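Semmont clothing swap needs folders this Wednesday

What a haul! The Semmont kids' sports clothing swap has taken in 111 pieces so far, and the sorting room at Vallomport Hall is piled up with shorts, jerseys and warm-ups ready for new owners.

Yee-man Lu, who started the swap three years ago, would love more hands for Wednesday's folding night (doors open at 6:30 p.m., and there will be soup!). "Last time we had 19 people folding and it felt like a party," she said.

Clean athletic wear in any size is welcome until the end of October. Drop it at the side door, and please tie pairs of socks together.
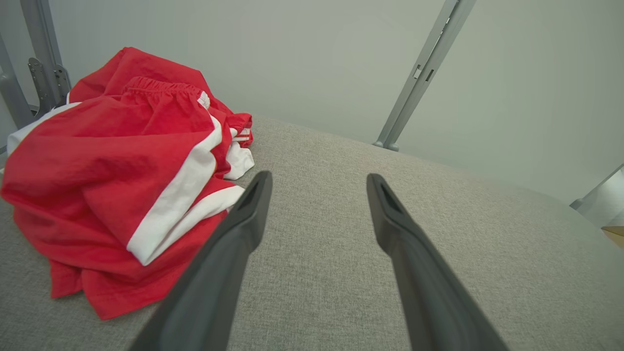 Red athletic shorts with white side stripes, still to be folded.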